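Section 7. Setting Up the Suture Perception Module

7.1 Purpose of this section

This section describes how to bring the Cilport perception module into service on a two-arm Pludance workstation. It applies to the wrist view and the workspace view. Calibration of the arms themselves is covered in Section 5 and must be finished first.

The operator needs a Cilport account with set-up rights. Read-only accounts can open the pages named below but cannot save changes.

7.2 Loading the camera profiles

1. Start the Cormier controller and wait until the status line reads READY.

2. In Cilport, open Views and select Add Profile. Load the wrist profile first, then the workspace profile.

3. Set the buffer for each view to 500 images. A smaller buffer is accepted by the software but will cause gaps in the replay log.

4. Open the wrist view and select Label Check. The module draws a coloured outline over each item it recognises. Four labels are used: jaw, needle, thread and knot. Confirm that the two jaws carry separate outlines, and that the curved needle and the thread attached to it are not joined under one label. Black thread lying close to the dark gripper is the most common source of error. Where the outline of the thread runs on into the gripper, lower the Edge Merge value by one step and repeat the check.

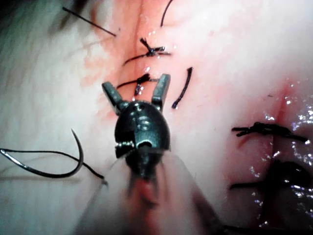

5. Select Save Profile. The profile name must not contain spaces.

Note: Knots already tied are labelled as fixed items and are left out of grasp planning. Loose thread is not. If loose ends are to be ignored as well, tick Exclude Cut Ends on the same page.

7.3 Setting the reflection mask

Fluid on the pad produces small bright highlights. Without a mask, the module may read these as metal and place a needle label on them.

6. Open the workspace view and select Mask, then Reflections.

7. Set the mask level to 30. Raise it only if false needle labels remain, and by no more than 3 at a time.

8. Check the view with the mask switched on. Highlights on the wet red area should be covered by the mask, while the metal jaws of both instruments should remain outside it. The stitches within the red area should keep their knot labels.

Caution: A mask level set too high will hide the needle. Do not enable automatic motion until the needle label has been confirmed in the workspace view.

9. Confirm that each instrument is given the correct state. An instrument with open, empty jaws is reported as FREE. An instrument holding the suture is reported as LOADED.

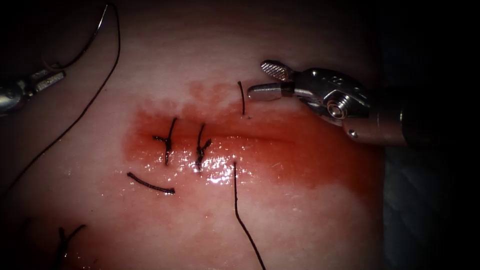 Photograph: Shafiq Sarkar / Dromard

10. If both instruments are reported as LOADED when only one holds the suture, select Reset Grasp State and repeat step 9. Should the fault persist, repeat the Label Check in step 4 for the wrist view.

7.4 Passing labels to the planner

11. Open Planner and set Source to Both Views. The planner will then wait for the 2 views to agree before it proposes a path.

12. Select Dry Plan. The proposed path is drawn on the screen and the arms do not move.

13. Examine the path for any crossing of the held thread. A path that crosses it must be rejected with the Discard key.

14. Select Accept. The settings are written to the controller and remain in force until the next profile is loaded.

Note: Changes made in Planner are not copied to the saved profile. To keep them, return to Views and select Save Profile again.

Section revised March 2023. Approved for issue: Yayra Mensah.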